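Workshop notebook, December
Sourdough crock glaze, test batch 7 - notes for me and whoever has the bench next 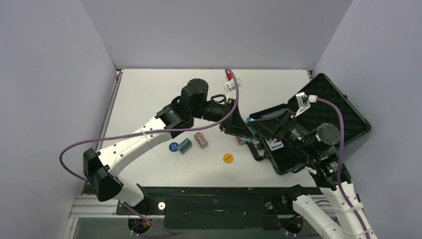 Right, so the kiln came down to a sensible temperature by mid-morning and I had the lid up before I'd even taken my coat off, which I know, I know. Batch 7 is the first one I'd be happy to put in front of a customer. Not all of it! But the tiles from the middle shelf have that soft oaty white I've been chasing since the summer, and the edges break to a warm brown where the glaze runs thin. Very pleased with those.

The bottom shelf is another matter. Pinholes all over the two test crocks, mostly on the shoulder, and one of them has crawled back from the foot and left a bare patch you could cover with a thumb. I've put both on the windowsill with tape on them. Please don't bin them, I want to cut one in half and look at the thickness of the glaze through the wall.

What I changed from batch 6: the clay body is the same (Tolmont buff, the coarse one), same bisque, same sieve. I swapped the old whiting for the new bag and let the bucket stand overnight before dipping. I also stopped adding the extra splash of water at the end, which I'd been doing out of habit and never once wrote down. Going back through the book, I think that splash explains most of the streaky ones from batches 4 and 5. Annoying, as I blamed the brush for those and bought a new brush.

Dipping notes. A slow count of two in the bucket is right for the small tiles. For the crocks I went a bit longer without really meaning to, the first one slipped in the tongs and I had to get a better hold of it, so it had a proper soak. That may be all there is to the crawling. The second crock went in and out cleanly and it still pinholed, so the holes must be something else. My money is on dust. I sanded the shoulders after bisque and only gave them a quick wipe. Next time they get a damp sponge and then a good long dry by the radiator, and I'll do one without sanding it at all to compare.

Firing: same programme as last time, slow to start, with a 42 minute soak at the top. I had wanted to try a longer soak and chickened out. If the pinholes are gas coming up through the glaze then a longer soak ought to give them time to heal over, so that's the obvious thing to try, but I don't want to change the soak and the sponging in the same batch or I'll be none the wiser. Sponging first. Soak after that.

Cones: the middle shelf was bang on. The bottom shelf cone had hardly begun to bend, so it's cooler down there than the controller thinks. It was the same story in batch 5, I've just looked. We could put the crocks in the middle and the tiles underneath, but then the crocks take up the whole shelf and we lose half the space. Or prop the bottom shelf up on taller posts. I've got a set of tall ones somewhere, probably in the crate that came back from Kulitside with the broken shelf in it. Will have a dig.

Lids. The lids are still a pain. Two of them stuck, even with wax on the galleries, and one came free with a tap from a wooden spoon handle and took a flake out of the rim with it. I think I'm taking the glaze too close to the seat. I've drawn a pencil line on the next lot and I'm going to wipe back to it, properly, with a clean sponge and not the grey horror that lives by the sink. (The grey horror should be thrown away. I've said this before in this book.)

Also, the water moat on the lidded crock is too shallow. I filled it up to see how it behaves and it slopped over as soon as I turned it round on the bench. Another finger's depth would do it, and I could bring the outer wall in slightly so it isn't so wobbly to throw. Made a quick sketch on the back of the Yimer delivery note, which is now pinned above the wheel.

The starter test, for anyone following along: I've had dough in the plain unglazed crock at home and it rises nicely but it's a swine to wash. Flour gets right into the coarse clay. So glazed inside it is, even if it looks less rustic. The people at the Judesstead market kept asking for plain ones in the autumn, and I can see why, they're handsome things, but I'd feel bad selling something that needs scrubbing with a toothbrush.

Materials left: plenty of feldspar, china clay getting low, tin oxide very low and horribly dear. I weighed out what's in the tub and there are 115 grams, enough for another test batch but nowhere near enough for a full bucket. I'd like to try half the tin with a bit of zircon to make up the whiteness before I order more. It might go colder and flatter, in which case I'll grit my teeth and pay for the tin.

Batch 8, so I don't forget: sponge the shoulders, one crock left unsanded, pencil line on the lids, quick clean dip, no extra water (!), bottom shelf on tall posts if they turn up. Same soak. The glaze bucket has its lid on and wants a really good stir and another pass through the sieve before anyone dips anything, as it settles like concrete. Kiln is off at the wall.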